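6. デスクトップPCの内部部品の組み付け(CPU・メモリ・HDD)

Polden 作業手順 第3版 担当:Itziar Bustamante
5章の「カバーの外し方」が済んでいる前提。まだの人は5章へ戻ること。

用意するもの
・プラスドライバー(磁石付きでないもの)
・静電気防止リストバンド
・CPU、メモリ、HDDとキャディ
・無水エタノール、グリス、不織布
・Moriartyの作業票(筐体1台につき1枚)

6.1 作業前

1. 電源ケーブルを抜く。抜いてから電源ボタンを長押し、残った電気を逃がす。
2. 筐体を横倒しにして作業台に置く。開口部が上。
3. リストバンドを筐体の塗装のない金属部分につなぐ。
4. サービスラベルの内容を作業票に書き写す。先にやる。組んだ後だと読みにくい。

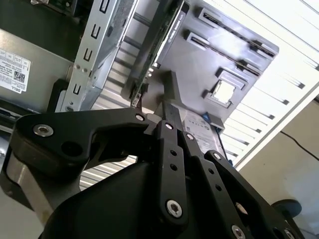 注意:ドライブケージまわりは板金の端が出ている。手袋なしで手を突っ込まない。先月Leandroが指を切った。手袋は薄手のもの、厚いのは細かい部品がつかめないので不可。

5. ケーブルの束は無理に引っぱらない。届かないときは結束バンドを切って、後で留めなおす。
6. 束に巻いてあるラベルは剥がさない。交換部品の照合に使います。

6.2 CPUの取り付け

1. レバーを少し外側に押してから起こす。
2. ロードプレートを開く。完全に開ききるまで。半開きで作業しないこと。
3. ソケットの中を照明で確認。ゴミ、接点の曲がり。曲がりがあったらそこで中止、Bhatiaまで連絡。自分で直そうとしない。

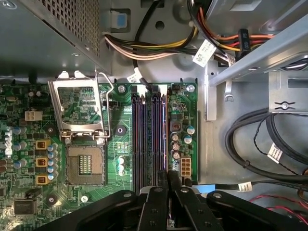
4. CPUは縁だけを持つ。切り欠きの位置を合わせ、真上からそっと置く。押さない。
5. プレートを閉じ、レバーを戻す。多少の抵抗はあるが、明らかに固いときは一度開けて置き直し。
6. 表面をエタノールで拭く。グリスは米粒ひとつ分、中央に。
7. クーラーのねじは対角に、少しずつ締める。一本だけ先に締めきるのはダメ。

注記:エタノールが乾くまで40秒待つこと。急いでいてもここは待つ。

6.3 メモリの取り付け

1. スロットのツメを外側に開く。
2. モジュールは両端を持つ。金色の端子に触れない。触ったら不織布で拭いて、作業票にチェック。
3. 端子側を下に向け、切り欠きとスロットの突起の位置を合わせる。左右逆だと入らない。

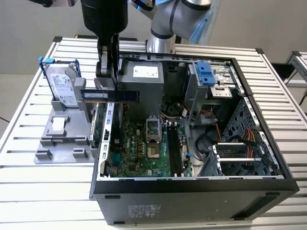
4. 両端を均等に、まっすぐ押し込む。カチッとツメが起きるまで。片側ずつ押すと斜めに入りがち。
5. ツメが両方とも閉じているか目で確認。音だけで判断しない。
6. 2枚目以降も同じ手順。挿す順番は機種ごとに違うので付録Bの表をを見る。

注意:入らないときに力をかけない。抜いて、向きを見て、もう一度。それで入らなければ別のモジュールで試す。基板がたわむほど押した場合は、その筐体は保留棚へ。

6.4 HDDの取り付け

1. ドライブをキャディにはめる。ラベルの型番を作業票に記入してから。
2. キャディのツメを軽くつまみ、ケージに差し込む。奥で止まる感触があるまで。
3. データケーブル、電源ケーブルの順に接続。コネクタはL字の向きを確認。

注記:部品スタンドに立てておくときは、隣の部品とぶつけない。基板類の端子を下にして直置きも避けること。

6.5 閉じる前の確認

・ケーブルがファンに触れていないか
・余ったねじはないか(あったら戻る)
・補助電源の4ピン、挿し忘れが一番多い
・リストバンドのクリップの外し忘れ

カバーを閉じたら電源を入れ、メモリ容量とドライブの認識を画面で確認。ここまででほぼ49分が目安、慣れないうちはもっとかかって良い。

認識しない場合
メモリ:一度抜いて6.3の1から。
ドライブ:ケーブルを挿しなおす。だめならケーブル交換。
画面が出ない:まず4ピン、次にメモリ。CPUを開けるのは最後。

作業票は金曜の16時までにVallejoの箱へ。遅れた分は翌週に回しまます。

次章:7. OSイメージの書き込み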